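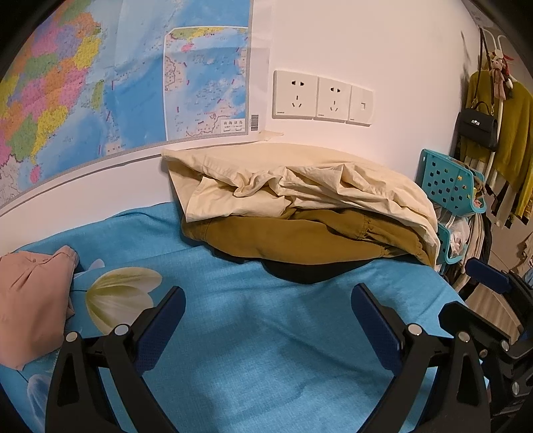

Work since the August report has gone almost entirely on the garment separation task, which Horell and Boswood both asked us to put ahead of folding. The aim is a policy that can take one garment from a mixed heap and lay it flat, trained only on demonstrations recorded with hand-held grippers in ordinary rooms. Our earlier recordings used single items on a bare table, and the policy trained on them did badly as soon as two fabrics touched. The new recordings start from heaps like the one on the blue bed sheet, with a crumpled cream garment over a mustard-brown one and a black item underneath. The jaws are open and empty at the start of each demonstration, so that the approach is recorded as well as the grasp.

Data collection

We now have 3000 usable demonstrations from 53 rooms. Each one was checked by a second person before it went into the training set. Recordings in which the tracking dropped out were removed. Most of those losses came in rooms with plain walls and little light, and we have changed the instructions to collectors so that they turn on all the lights and begin with a slow sweep of the room.

Two-handed demonstrations take longer to record and are harder to line up in time. Golob rewrote the timing code in the autumn and the two streams now agree well enough to train on. Older two-handed recordings have been processed again with the new code.

Results

On single garments the policy succeeds in 80 per cent of trials, unchanged from the last report. On heaps it now succeeds in 60 per cent. A trial counts as a success if one garment, and no other, is clear of the heap when the arm stops.

The commonest failure is picking up two layers together, mainly with thin fabrics. The next is closing the jaws on the bedding. Patterned sheets gave us more of these than plain ones, but we have too few plain sheets in the test rooms to say how much more. Knitwear is easy to grasp and slow to lay flat.

Next period

Binta Balogun will run the heap trials again at Bekent with the longer finger pads, using the same rooms and the same garments. We will also test whether a short lift and shake after the grasp helps with double layers. The thin fabric recordings need adding to, and we ask that the equipment loan be extended to cover this. No change to the budget is requested.

Bekent Manipulation Project | Progress report, 21 Dec 2021 | Contact: Binta Balogun | Back to top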